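Plavivent opens its doors for a day of robot demonstrations

23 February 2023

Visitors to Plavivent's training centre were able to watch robot arms at work yesterday, both on screen and on the workshop floor, as the firm held its second open day.

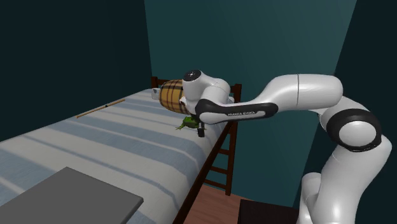 Bedroom tasks on the big screen

The first stop on the tour was a darkened side room where simulated tasks were shown on a large screen. In one of them, a white Franka Emika arm works over a bed with a striped cover, its gripper lowered beside a green frog. A checked, barrel-shaped object sits close by, and a long wooden stick lies further away on the left side of the bed.

Staff from Carbone, the small software company that builds the rooms and objects, explained that each task begins with a short written instruction. The arm is then left to get on with it. If it fails, the room is put back as it was and the attempt starts again, which costs nothing but computing time.

The collection now holds 404 tasks, set in bedrooms, kitchens and workshops. Most involve moving one object to a new place. The harder ones ask the arm to work next to something it must not disturb, and these drew the most questions from the audience.

One visitor asked why a bed had been chosen when most factory robots never go near one. The answer was that soft furnishings and household objects are where home robots tend to struggle, and that a bed gives the arm a wide, low surface with plenty of room to go wrong.

From screen to workshop

After the film, groups of 14 were taken through to the main hall, where Plavivent had set up 2 working cells behind clear screens. The first was sorting plastic caps by size. The second was packing small boxes into a tray, a job the firm has been running for a customer since November.

The packing cell stopped once during the morning, when a box arrived on its side. An operator cleared it by hand and the cell was running again before the next group came in. Staff used the pause to show the stop button and the light above the gate, and to explain who is allowed inside while the power is on.

Wimard, which supplies the fencing and safety switches, had a table near the exit with parts that visitors could pick up and try. A gate lock had been taken apart to show how it works, and there was a short talk on the checks a workshop should make before it installs its first arm.

Questions about jobs and cost

The question session at midday ran over by a quarter of an hour. Several people from local firms wanted to know how long it takes to train an operator. Plavivent said its basic course lasts 9 days and needs no background in programming, although people who have worked with machine tools usually find the first part easier.

Others asked about price. The company would not give figures for a complete cell – too much depends on the part being handled, it said – but offered to look at sample parts free of charge. A box for these was left at the reception desk and was well filled by the afternoon.

There were also questions about the simulated work and whether it carries over to real machines. Carbone's team said that it does so only in part. Light, friction and the weight of an object are all simpler on a computer, and an arm that does well on screen will often need more practice in the workshop. The company is now comparing results from both, and plans to publish them on its website later in the year.

School groups in the afternoon

The afternoon was kept for pupils from three secondary schools, who were given controllers and asked to stack foam blocks with a small desktop arm. The tallest stack stood at seven blocks when time was called. Pupils also went back to the side room, where they could pick a task from a list and watch it play through.

Plavivent said it would hold another open day in the autumn, and that the next one may include a cell from Vaven, its partner in food packaging. Places are free but have to be booked in advance. Firms that would like a private visit before then can ask for one through the training centre's office – groups should give two weeks' notice and bring closed shoes for the workshop.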